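Rindatik Pull-On Shorts, Red with White Trim

Home > Clothing > Shorts > Rindatik Pull-On Shorts

We have been carrying the Rindatik shorts at Goossens for long enough now that a good many of you order them by calling up and asking for "the red ones," and we know just what you mean! They are the plain, cheerful kind of shorts that people used to wear for gym class, then kept on wearing to the lake, to mow the lawn, and to sit around in on a Sunday, and we're always glad when a new box of them comes in.

The color is a true bright red, and the fabric is cotton, soft from the first day and softer after a summer of washing. White trim runs along the edge, and there is a wider white stripe at the side – the old-fashioned look that brings in more kind letters than anything else we sell. The waist is gathered elastic all the way around. You pull them on and that's that, no button and no zipper to fuss with.

Bohdana Nazarenko, who looks after our clothing orders, likes to lay a pair out on the couch before she writes about it, so she can check the seams where the red panels meet the white. She is particular about those seams, and about the stripe lying flat after a wash. If you take hold of the leg and give the stripe a gentle tug while the shorts are still a little damp, it settles nicely and you can skip the iron. 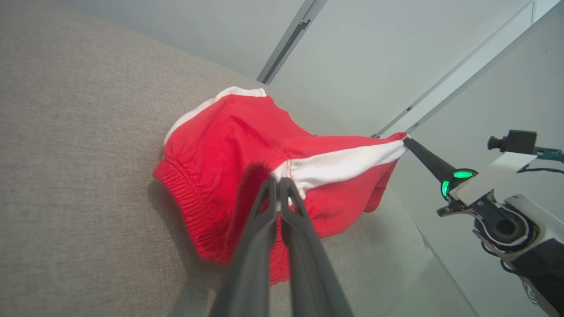

Sizes and Fit

Youth 6 and 8, and adult small through extra large. The cut is roomy through the leg, so if you are between sizes and like things closer, go down one. The elastic is snug when new and eases a bit over the first few wears. Youth sizes have the same stripe and the same trim as the adult ones, in case you are dressing a whole family for the reunion (we hear about those every year, and we love the letters).

Washing and Folding

Wash them cold with other reds the first two times, then with whatever you like. Tumble dry low or hang them by the waist. To fold, lay them flat, bring one leg over the other so the side stripe ends up on the outside, and fold once more toward the waistband. They stack well in a drawer that way, and you can spot the pair you want by the stripe.

Ordering

Item number: 4000
Maker: Rindatik
Color: red, white trim
Sold: singly or in a pack of 2
Ships from: our Dudberg store

Exchanges for size are free as long as the shorts haven't been worn. Just tuck a note in the package with the size you need.

Page updated 29 May 2020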